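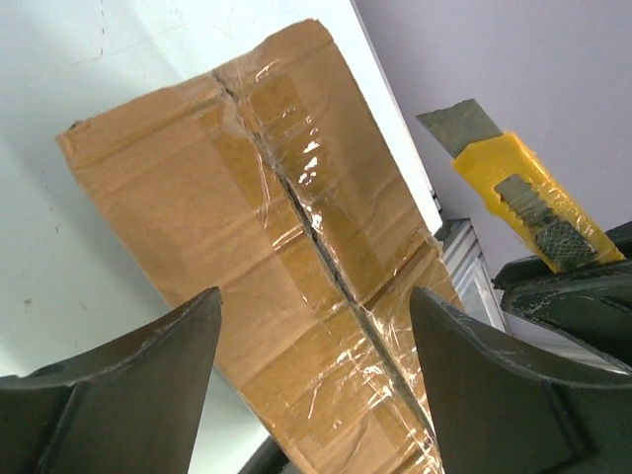

Rubber-banding and pursuit difficulty in arcade racers: speaker notes

Slide 1. Title

Introduce the topic in one sentence: how an opponent car decides how fast it is allowed to go. Mention that all examples come from Sirkside, the street racing game built on the Setis driving model, and that the numbers are from the public test build. Questions at the end.

Slide 2. What the player complains about

Two complaints come up in every racing game forum. The first is that the opponents catch up after a clean lap. The second is that the opponents slow down after the player crashes. Both are descriptions of the same system. Catch-up logic is usually called rubber-banding, and the word is used loosely, so define it before going on.

Definition for this talk: any change to an opponent's performance that takes the player's position as an input. A fixed difficulty setting does not count. A scripted overtake does.

Slide 3. Three places to put it

Engine power. Cheapest to build. The opponent gets a multiplier on torque. It is also the easiest to notice, as the player sees a slow car pull away on a straight.

Grip. Harder to notice on a straight, very easy to notice in a hairpin. Opponents that corner faster than the tire model allows look like they are on rails.

Driver skill. The opponent keeps the same car as the player but brakes earlier or later, takes a worse line, or misses a shift. Most expensive to tune. Sirkside uses this one for ordinary races and engine power for pursuits.

Pause here for a show of hands: who has shipped a torque multiplier.

Slide 4. The distance curve

Show the graph. Horizontal axis is track distance between player and opponent in meters, vertical axis is the skill value. The curve is flat up to 300 meters in either direction. Past that it ramps, and at 500 meters it is clamped.

Point out the flat part. Early versions had no flat part and the pack oscillated. Every opponent was always correcting, so a group of five cars would bunch up, spread out and bunch up again over the course of one lap. The dead zone fixed most of that.

Distance has to be measured along the track spline. Straight-line distance breaks on any circuit that doubles back on itself. The harbor circuit has two parallel sections with a wall between them, and with straight-line distance a car half a lap behind was treated as level with the player.

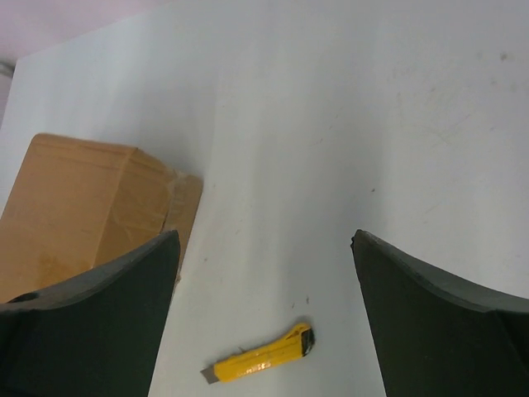

Reading time: 6 minutes

Slide 5. Clamping over time

The skill value is also limited in how fast it can change. A player who spins should not see the whole field brake at once. The limit is set per second and is lower on the way down than on the way up – opponents ease off slowly and recover a little faster.

If there is time, play the clip with the limiter turned off. The cars ahead visibly lift in the middle of a straight. Then play the same replay with it on.

Slide 6. Pursuit mode

Hunt is the pursuit mode. The requirements are different. In a race, the opponents have to seem fair. In a pursuit, the police cars have to stay on screen. A pursuit with an empty mirror is a free drive.

Hunt runs two rules. A unit that is in view follows the normal car physics with a small torque bonus. A unit that has been out of view for several seconds can be removed and placed again on a side road ahead of the player. No unit is ever placed on a road segment the camera can see, including the mirror and the mini-map radius.

The mini-map condition was added late. Testers did not see the cars appear on the road but they did see the icons appear, and reported it as cheating.

Slide 7. Escape conditions

The cooldown meter fills when no unit has line of sight. The first version reset to zero on any contact. The current version drains instead, at twice the fill rate. Average pursuit length dropped and the number of players quitting to the menu mid-pursuit dropped with it.

Do not go into heat levels here. There is a backup slide.

Slide 8. Test data

The sample is 1,089 completed races from the test build. In 373 of them, the gap between first and second at the line was under one second. With rubber-banding disabled, close finishes were much rarer, but the disabled group was small and mostly experienced players, so do not present it as a comparison. Say this out loud. The slide does not say it clearly enough.

Also mention that a close finish is an imperfect measure. A race that is close only in the last corner scores the same as one that was close throughout.

Slide 9. Tools

Namine is the in-house overlay. It draws the current skill value above each car and logs every change with the input that caused it. Show the screenshot, explain the color scale (blue is below base, red is above), move on.

The log was more useful than the overlay. Most tuning bugs were found by sorting it by rate of change and reading the top entries.

Slide 10. Should it be an option

Sirkside has an on/off switch for catch-up in single races. It has no switch in career mode, where event payouts assume a certain win rate. Expect a question on this. The short answer is that an option in career mode would need a second payout table, and that work was not scheduled.

Online races have no catch-up for human players. Slipstream is physics and applies to all cars equally.

Slide 11. Summary

Repeat the definition. Repeat the dead zone and the rate limit, as these are the two parts that transfer to other engines. Leave the graph from slide 4 on screen during questions.

Backup A. Heat levels and unit types, table only.

Backup B. Spline distance on forked tracks. Shortcuts are projected onto the main spline – this gives a small jump in distance where the fork rejoins, hidden by the rate limit.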